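Slow is fine

I drove out to Irthorpe in August for the open day at Plotton, the company that builds service robots in the old dairy buildings. They had 115 visitors by lunch and one coffee cart. The robot on show is called Skuler, and its job for the day was pouring drinks from a dispenser.

Most people near me watched one pour and left. A man behind me said his kid could do it faster. He was right, and I still think he was watching for the wrong thing.
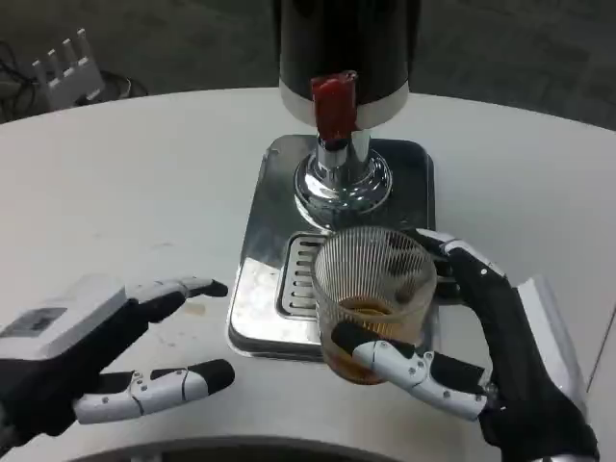

Speed is the number everyone asks for, and Plotton gives it out freely: 61 seconds a drink. I would ask about grip. A paper cup forgives a bad squeeze, and so does a steel mug. Skuler was handling a ribbed glass tumbler, with the thumb across the front and the other fingers curled around the far side, and the tea-coloured drink in it came up only about halfway. I'd take that over a full glass and a wet sleeve.

My mother lived her last two years in a care home where the staff were kind and always short of time. She often waited a good while for a drink. A machine that takes a minute would have suited her, provided it didn't break the glass — or her fingers.

Plotton also makes a gripper called Bite for warehouse work, and that is clearly where the money is. The sales sheet says it has been tested on 2,000 kinds of package. Fine. I hope they keep paying for the tea side too, and I'd go back next year to see it hand a glass to someone of 80.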